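The draft protocol between Corance and Gondal ran to 145 articles, and Graça Barreto had been asked to reconcile the two texts before the ministers met in October. She began with the tariff schedule. Corance listed 454 categories of goods. Gondal listed 108, several of which were marked "other".

Article 31 dealt with the reopening of the rail terminal at Unport. The Corance text said that each side would bear the cost of the track on its own territory. The Gondal text said the same, but attached a map on which the terminal had moved four kilometres east – into Corance.

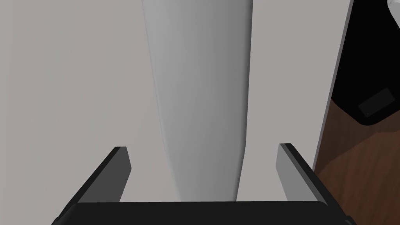

She put both maps in the folder and wrote a note proposing that the word "territory" be replaced with "section". A section could be defined in an annex. The annex could be negotiated later, by a joint working group, and signed by deputies.

Payment was harder. Gondal wished to settle in its own currency, and Corance would accept only a clearing account held at Trillex, which belonged to neither state and charged both. The ceiling was fixed at 800 million in one draft. In the other the figure stood without a unit.

She rang the Gondal mission to ask which unit was meant.

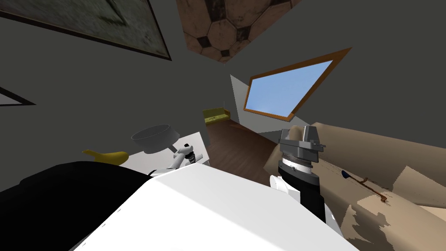 Hywel Prothero replied that the omission was deliberate and that his minister would regard any unit as a concession. He suggested a footnote. She asked what the footnote would say. He said it would say that the parties had taken note of the figure.

Barreto typed the footnote, numbered it, and read it back to him. He asked her to change "the parties" to "both parties". She made the change, saved the file under the next version number and turned to Article 32, on the inspection of livestock.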